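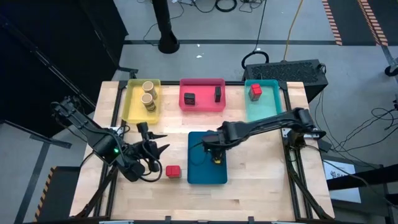
I came to spice storage by way of my own kitchen drawer, where three open containers of the same spice had been living side by side for a long time, and I wanted to know how common that was. It's very common! In the 11 households I visited in Clumell and Medbridge, I asked each cook to empty everything onto the table and sort it into open bins, with no instructions at all about which thing belonged with which. The starting layout matters more than I'd expected. When three shallow bins stand along the far side of a table, yellow on the left, pink-red in the middle and teal-green on the right, people begin to read meanings into the colors almost right away. Put two tan-lidded cylinders in the yellow bin and the next tan lid tends to follow them. A red lid already in the teal-green bin does the same for a second red lid sitting out on the wood, even when the contents have nothing in common. I call this lid-following in the rest of the paper, and it shows up in every household but one.

4.1 Sorting by package or by use

Across all the visits I logged 101 containers, and the first thing I noticed is that cooks talk about use but sort by package. Ask somebody how they'd like their spices arranged and you'll hear about baking things, things for soup, the stuff that only comes out in October. Then they start moving containers, and what you get is tins with tins, jars with jars, and a little heap of odd shapes left over (usually pushed toward whichever bin is closest). I don't mean this as a criticism. A package is something you can see and grab, and a use is something you have to remember.

The hard cases are pairs. A rectangular tin and a small jar may be used in the same stew, but they don't stack, they don't line up, and they take up the depth of a bin very differently. I started watching for what I call a split pair, meaning one item over a bin and its possible partner still standing outside it.

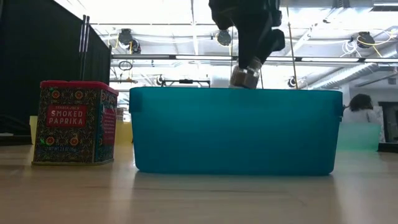
Figure 2. A small clear jar with dark reddish-brown contents at the level of the bin rim; the smoked paprika tin stands to the left.

Figure 2 has the arrangement I mean. The tin tells you what it is in big pale capitals, and the jar gives you only a color through its side. I can't say from a color what's in a jar, and neither could most of the cooks once a jar had lost its label. Chili powder, paprika, a blend bought on vacation — they all end up as some version of reddish brown. So the labeled tin does a second job. It becomes the thing the unlabeled jar gets compared to, and people will hold the two close together, open both, sniff, and go back and forth before they commit to anything. In my notes, the containers that took the longest to place were nearly all clear ones with no writing I could find.

4.2 What the side of a bin hides

I had assumed that open bins would keep everything in view, and from above they mostly do. From the height of a seated person it's another story. The wall of even a low bin covers a short jar completely, and a cook sitting at the table loses track of it within minutes. Standing cooks did better, and I should have controlled for that from the start. I didn't, so please read the comparison between seated and standing sessions as a hint.
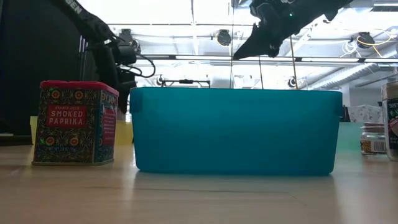
Figure 3. Side view with the teal bin in the center. Its contents are hidden by the front wall, while the tin and a squat glass jar stand in plain sight on the table.

Tinted plastic makes this worse. You'd think a translucent wall would let you peek through, but in Figure 3 the front of the bin gives away nothing about what's inside it. The tin next to it has the opposite problem, if it's a problem: its red lid, its orange citrus-like rounds and its curly vines pull the eye so strongly that cooks named a decorated tin like this one before anything else on the table. Plain jars came last.

Around 70 of the logged containers were shorter than the bin wall beside them. I'd now suggest putting those in first, near the front, and leaving tall or brightly printed packages for the back, where they can be spotted over the rim anyway. I tried it at home with my Lolau bins and it has held up so far, apart from the cumin, which keeps migrating back to the counter next to the stove. The Bittencourt shelf inserts, which four households already owned, are covered in the next section.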